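The river that came back in a season

Anyone who drove the valley road past Jestura in February remembers the color of the Elta. It was brown, then browner, and by the end of the month it was lapping at the second step of the old grain store. The flood lasted nine days. It took out the footbridge, two farm tracks and a good piece of the lower orchard, and it left silt on everything.

What it also did, and this is the part that has river people so excited, was knock a hole in the Preda levee and let the water back onto land it hadn't touched in two generations!

The Preda meadows used to be a floodplain in name only. They were drained, banked and planted with feed corn, and the water went past at speed on its way to somebody else's basement. When the levee gave way, the county had a repair crew lined up within a week. Then the landowners met, looked at the bill, and asked whether the gap could simply stay. After a lot of evenings in the school gym, it did.

So now there are 183 acres of wet ground where the corn was, and it is a wonderful mess. Willows have shot up higher than my shoulder. There are side channels that weren't on any map last winter, some of them knee deep, some of them just a shine in the grass. I went out in borrowed waders on Tue 26 September and heard frogs the whole way from the gate to the far bank (also fell in once, up to the elbow).
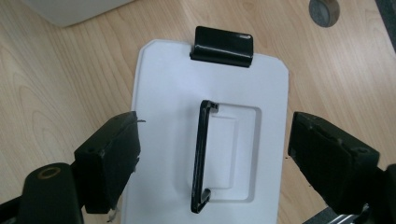 Does leaving the levee open make flooding worse for the towns downstream?

The opposite is expected. Water that spreads over the meadows slows down and arrives later and lower, so the peak at Nameo should be smaller in a wet winter. How much smaller depends on how soaked the ground is to begin with.

The birds found the place before the scientists did. A survey team walked the same route every other week from spring on and ended up with 33 species, including snipe, which hadn't bred in the valley for as long as the records go back. On the last visit they logged 627 birds in one morning, most of them teal, all of them noisy.

Not everyone is thrilled. The mosquitoes were fierce in July, and the family that farmed the western end lost good, flat, easy ground. They get a yearly payment for it now, and they'll tell you it doesn't quite cover the corn. They also say they've started taking their coffee down to the water in the mornings.

Next comes the planting. More than 500 alders are waiting in pots behind the Jestura firehouse, to go in along the new channels once the leaves drop. The footbridge is being rebuilt too, longer this time and a good deal higher, with a landing on the meadow side for anyone who wants to stop and listen to the frogs.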